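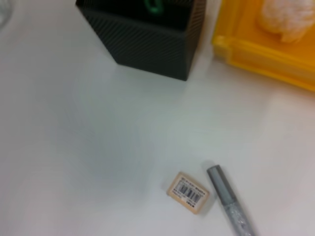 Please put the goals first on the list this time, one of the under-twelves coaches wrote after the spring walk-round, because by the time we get to them it's getting dark and everybody wants to go home. Fair enough! So the goals come first, and the rest follows in the order you would meet it walking in from the Brolton Road gate.

# Matchday ground check, Cumberg Park soccer fields

Filled in September 2018, before the first home weekend. Please initial each line and write down anything that bothers you, even if it seems small.

## Goals and nets

- [x] **Anchors on both full-size goals.** All tight. I leaned on the crossbars a good deal harder than any goalkeeper would, and nothing shifted.
- [ ] **Portable goals weighted at the back.** Field 2 is short one sandbag. Those goals stay folded and chained until it's replaced, please, even for a quick kickabout.
- [x] **Net clips.** We swapped out 41 of the old metal hooks for plastic ones in March, and they have held up very nicely.
- [ ] **Post padding.** Split along the seam at the Tsai Field end. Taped for now, but tape won't last through a rainy month.

## Playing surface

- [x] **Holes and ruts.** Both goalmouths filled and seeded. The grass is thin there but level underfoot.
- [ ] **Sprinkler heads flush with the ground.** One by the near corner flag on Field 1 sits proud. I put a cone over it. Please don't start a game until it has been pushed down and checked again.
- [x] **Glass, stones and litter.** Walked end to end. Do look along the fence, where the wind leaves everything.

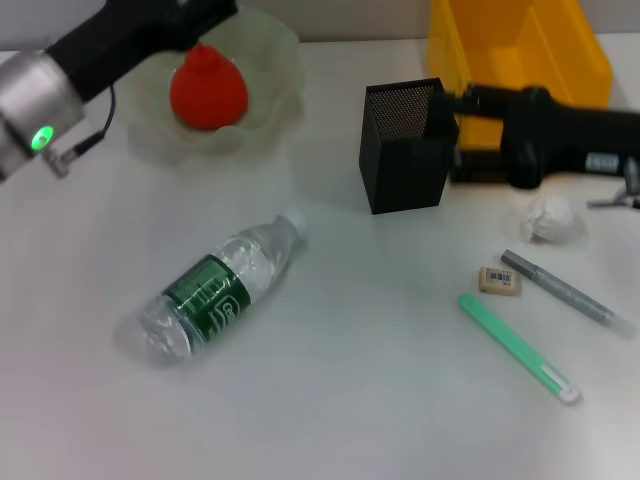 ## Spectator areas

- [x] **Bleachers.** Bolts checked on all 6 rows. The stand is rated for 300 people, and the sign saying so has been cleaned so you can read it again.
- [ ] **Handrail, east steps.** Wobbles at the top. It's the one I'd fix first if I only had one free evening, as the grandparents all go up that side.
- [x] **Rope line.** Set well back from the touchline. For the Plernden game we're hoping for some 600 over the day, so it will need to run the full length on both sides.

## First aid and access

- [x] **Kit restocked.** Ice packs, gauze and gloves are all in.
- [x] **Defibrillator.** Status light fine, pads in date.
- [ ] **Ambulance gate.** The padlock is stiff and needs oil. Keep cars off the yellow hatching, coaches included (you know who you are, and I love you all the same).

Open items need a second look before kickoff on Saturday. The spare sandbags are in the shed behind the mower.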